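Reading time: 3 minutes

The Old Floors of Cenddale

In Cenddale people do not ask how many rooms your house has. They ask what is under the carpet. For many years the answer was not interesting to anybody, and good boards were sleeping under glue, felt and three colors of linoleum. Now the carpets are going out, street after street, and the town is learning again how to live with wood.

I came to the town in February, when the heating is on and the boards are at their smallest. This is the season when the gaps open. In the house of Sanne Prins, on the hill behind the station, I could put a coin between two planks of the corridor. She was not worried. By summer, she told me, the coin would not go in anymore.

Her house was built with pine on the upper floor and oak below, as was usual here. The builders spent their money where the guests would walk. In the bedrooms the nails are visible and the boards have many knots, but they are wide, and after 65 years they have a color like strong tea. She sanded only one room. In the others she washed the floor with soap, let it dry for two days, and put on a thin coat of oil with a cloth.

The question of sanding divides the town. A sanding machine takes away the stains, but also the small valleys that feet have made in front of the stove and the door. It takes thickness too, and a floor has only so much of it. The workshop Kofler, which has repaired floors in the valley for 49 years, will refuse a job if the tongue of the board is too near to the surface. They then propose to change the worst planks and leave the rest in peace.

After the sanding comes the second quarrel, about shine. Oil is dull and soft to the foot, and a scratch can be repaired in one evening. Lacquer is hard and bright, and the red-brown woods look deep under it, almost like water in a dark pond. But when lacquer is damaged, the repair often shows.
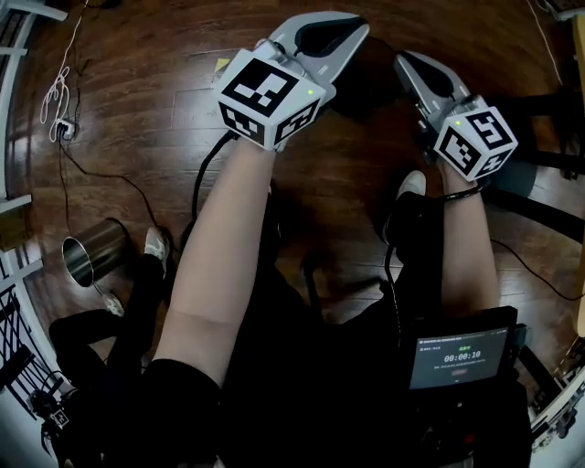 Yusri Kwok wrote to us that he would choose the gloss every time, "and I would choose it again tomorrow, because I have two dogs and I want to wipe the floor, not to nurse it." His lacquer is nine years old and he has renewed it once.

Old planks from demolished houses are also traded here. The yard Prilusari, outside the town, keeps some 400 square meters of them under a long roof, sorted by width and not by price. You must bring a measured plan and one sample of your own floor. The boards then have to lie in your house for 30 days before anyone puts a nail in them, with small sticks between the layers so the air can pass. Many buyers find this waiting difficult. They walk around the pile, they eat dinner beside it.

The noise is the last matter. Old floors speak, and a little talcum powder brushed into the joint will quiet most of them for a season. Sanne Prins has left one board as it was, at the top of the stairs. When her son comes home late, she hears it, turns over and goes back to sleep.

© Lustevow Magazine. All rights reserved. Contact the editors | Back to top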